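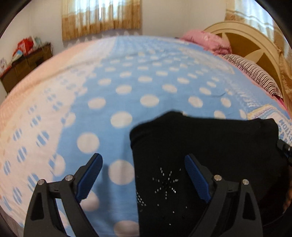
**Wandix polka dot blanket, light blue, review after 2 months**

Bought this in June for the spare bed, which is also where all the laundry gets folded in our house. So it gets sat on, piled on, dragged around. Not babied at all.

Quick version: good blanket, annoying lint, would buy again at a discount.

Color first. Light blue, big white dots, and a wide pale pink and white border with little blue striped ovals in it. I thought the border would look babyish. It doesnt, or I got used to it. The dots run in diagonal rows so if you make the bed crooked you notice right away. I make it crooked most days.

**Washing** — 14 washes so far, cold, low heat dry. Shrunk a bit the first time, nothing since. Dots still white. My old one from Pruretier went gray way faster and cost more.

**Lint** — this is the bad part. Fold anything black on it and you'll be picking off pale fuzz. First few weeks were awful. Better now but I still shake out dark tops before they go in the drawer. If you own a lot of black, maybe get a different one for the folding spot.

**Snags** — was worried about this one. I have a black thing with a rhinestone starburst, silver stones, and that kind of stuff eats cheap knits alive. No pulled threads yet. I do lay it stones up. Stones down and sliding it across is asking for trouble, on any blanket.

**Warmth** — fine for spring and fall. In winter I put a Wunderlich quilt under it. On its own too thin for a cold room, and the listing says "all season" so points off for that.

**Size** — says full, fits full, but not a lot hanging over the sides. If you have a deep mattress go up one. I wish I had.

Ordered thru Flurnell, came in a plastic bag with no box, smelled a little like the warehouse. Gone after one wash. Listing had 1,133 reviews when I bought and half of them seemed to be for a diffrent color, so I'm adding mine for the light blue.

4 stars. Would of been 5 without the lint.

Update — got a second one for the couch, same lint at first. Wash it twice before you use it.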